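Open day at the Amaral building, Tue 4 August

I went along to the kitchenware open day at the Amaral building with Cadi Powell, who was after plates for her café and had been putting off buying them all winter. Parking is at the rear, off Elley Lane, and you sign in at the side door. Entry was free. We got there just after opening and had the ground floor nearly to ourselves for the first half hour.

Gruketti had the largest area, mostly storage tins and baking trays. Their trade price applies on orders of 20 pieces or more, and you can mix sizes but not lines. Cadi asked for a sample tray and was told samples go out in September. The catalogue they handed over was last year's with a new price list stapled inside.

Upstairs is tableware and food prep, set out on plain tables so you can see the shapes and colours without much else in the way. Colour is clearly what the makers are pushing this year. There was very little plain white or stainless steel, and a good deal of green, pink and light blue.
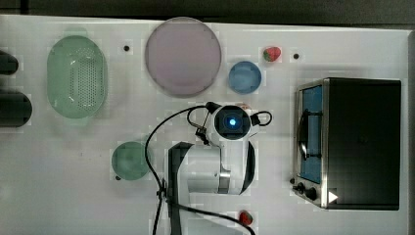
Teresa Bettencourt runs the upstairs floor and was happy to talk. She said the soft colours sell to home cooks first and cafés follow a year or so later. Cadi liked the mauve-pink plate, which is large and flat with only a slight rim, so it would suit toast or a sandwich but not anything with much sauce. She was less keen on the sea-green bowl and thought it would fight with her counter. I preferred the small sky-blue bowl. It's a good size for dips or a few berries.

I spent longer on the pale green colander. It's oval, and I have only ever owned round ones, which never sit properly in my narrow sink. The price on the sheet was $30. Teresa thought it would reach shops in September.

Drerkik was in the back room with chopping boards. Duarte Esteves gave a short talk on oiling and storing them, which ran over because of questions. The main advice was to stand boards on edge to dry and to oil both sides, not just the one you cut on.

Lunch was soup and rolls downstairs. The coffee line was slow and there weren't enough chairs.

Cadi ordered 42 of the mauve plates before we left. Delivery is by pallet to the depot, so she'll need to borrow a van. I put my name down for the colander.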